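Cans, continued

The pantry shelf at Mondeck has been restocked, and the complaints have been restocked with it. Prasert Panyasiri, who places the order, went for 122 cans this time, up from a September order that lasted 7 days and ended in bad feeling. He would like it known that the fridge doesn't fill itself — several of you seem to believe otherwise.

Two requests. Rinse your empties before they go in the blue bin, as the ants have now found the second floor. And if you open a can, finish it. Half a warm soda on the windowsill is no gift to your colleagues.

Requests for other flavors go on the sheet by the door, where they will be read with interest and possibly ignored. 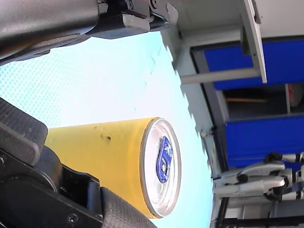

A yellow can, lying down on the job.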